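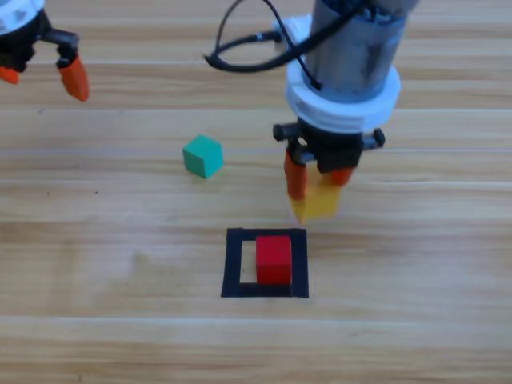

Magnusson has extended its range of timber worktops with a light wooden top for shared benches, sold under the name Podska. The first batch, 600 tops, left the Cutura works in January. The grain runs from side to side in honey-brown and pale beige, and the darker and lighter streaks have been kept in view, with no stain used to even them out. Thin pale seams cross the surface between the planks. Josiane Gilbert, who heads finishing at Cutura, said the seams are filled, sanded flush and sealed under the same 2 coats as the rest.

The finish is a clear hard oil. Black tape can be used to mark out a square or other working area. Magnusson advises taking it off within 6 weeks, pulling low and slowly, and wiping the line with a damp cloth.
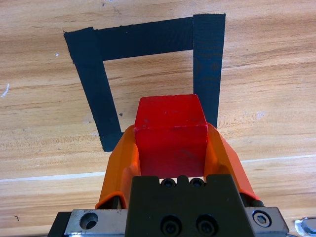
Volume 6, Issue 2

Small painted blocks and similar loose items may be set down directly on the oiled surface. Heavier goods should go on a mat. Graham Tindall, buyer at the fittings supplier Clokinico, has ordered a second batch and expects total output to reach 2,000 tops.

Fixing holes can be drilled on site with a standard wood bit.

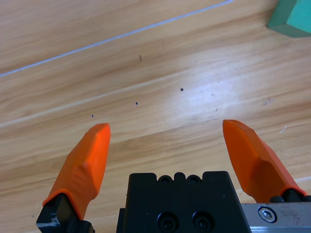
The bare edge of each hole should be oiled the same day and left overnight before any fitting is screwed down. Offcuts for testing are supplied on request.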